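Notebook, utensil stand task, handheld demos
April 5, 2022

Picking up from last entry. Hanging task again, whisk first. 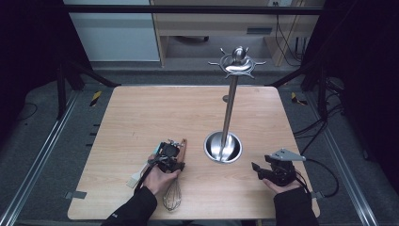 Goal for this block: find out if the regrasp is what's killing the policy or if it's the hook. I still think it's the regrasp. Pandard run in September blamed the hook geometry and we all just believed it, but when I reread that log the failures were split by final pose only, no one split them by grasp. So redoing it properly.

Setup same as before except:
- table clips tightened on both sides, board was creeping
- left gripper cable rerouted down the sleeve. Pulls less. Right one still goes over the side of the table and I don't love it, it drags on long reaches
- stand is not taped down. Decided against. If it gets bumped it gets bumped, and the demo stays in

Protocol (write it down this time):
1. whisk and brush start flat on the left side, handle angle random
2. left picks, right stays free near the base
3. lift, turn so the loop end of the handle faces up, hang
4. right hand may steady the pole. May NOT touch the tool in condition A. Must take a handover in condition B.
5. both hands back to rest, pause, end the episode

A = single grasp all the way. B = handover in the middle. Everything else the same. Point is to have the regrasp as a thing we switch on and off, instead of something that shows up whenever the operator's wrist runs out of room.

Data so far: 1,638 episodes in the pool counting the old ones, 803 of those usable for this comparison. The rest are mixed grasps, or pose tracking dropped out, or the clocks between left and right were off and I don't trust the alignment. Could maybe rescue some of the clock ones. Not today.

Tracking note. The polished base is a pain. Reflections move when the hands move and the tracker picks up features on them, then the map slides. Worst when the right gripper sits close to the base. Tried the mask from the Maltia branch (ignore a circle around the base, fixed radius). Helps on the replay, jumps mostly gone, but it also masks the lower part of the pole and then the depth guess for the pole is mush. Need a smaller radius or a mask that follows the base. Leaving it on for now, flagged in the metadata as mask_v1.

Did think about matte spray on the steel. No. Then we're testing on a stand no kitchen has.

Training: same recipe as the Doležal baseline, same encoder, same action horizon, only the data differs. One model on A, one on B, one on both. Matched the episode counts, otherwise B wins or loses on size alone. Each eval trial starts from a fixed sheet of start poses so the models see the same layouts.

Result, first pass, 104 trials total, all three models pooled: 55 hung and stayed hung. The rest I went through by hand on video, took forever.

What I see when split by cause:
- A model mostly gets to the ring fine and then can't tilt enough. Stops short and hovers. Looks like it's waiting. That's the wrist limit, it's in the demos too if you look, operators slow way down there
- B model tilts fine but arrives with the handle a bit off in the right gripper and pushes it past the hook. So error comes in at the handover and only shows up at the end. Exactly what the September split would have called a hook failure!!
- mixed model dithers. Starts a handover, backs out, starts again. Few trials timed out this way. Classic two modes problem I guess, should have seen it coming

So: partly right. Regrasp is where the error starts in B but A isn't clean either, it has its own thing. Dont oversell this in the group meeting. Per-model numbers are too thin to quote, want a second round before anybody puts them on a slide.

Check on B: took the handle angle in the right gripper just after handover and compared with hung / not hung. Eyeballing the plot there is a trend, bigger angle more misses, with a fat messy middle. Angle comes from the wrist camera fit, which is bad when the jaws cover most of the handle. Redo with hand labels on a subset before believing it.

Brush vs whisk: brush is easier to grab and harder to hang. Light, swings more, and the flat handle rolls in the jaws. Whisk gets grabbed too low pretty often, fingers partly on the wires. Should I throw those demos out? Leaning no, the policy recovers from a low grasp sometimes and it must've learned that somewhere.

Finger pads: left pair has a shiny patch, probably slip. Swap before the next block and write down at which episode, last time we swapped silently and lost a week chasing it.

Other stuff
- hooks all look alike to the policy. It hangs on whichever is closest, fine for now. Prallivden people want a specific hook on command, thats a differnt task, told them later
- rest pose too loose in my demos. Left hand ends wherever. Pick a spot, mark it
- disk almost full on the capture machine, move raw video off tonight

Next
second round of eval, same start sheet, reshuffled order
mask radius down, rerun tracking on the B set only
hand label the post handover angles
mixed model with a one-bit handover flag as input, see if the dithering goes away
right cable, find a way to hang it from the crossbar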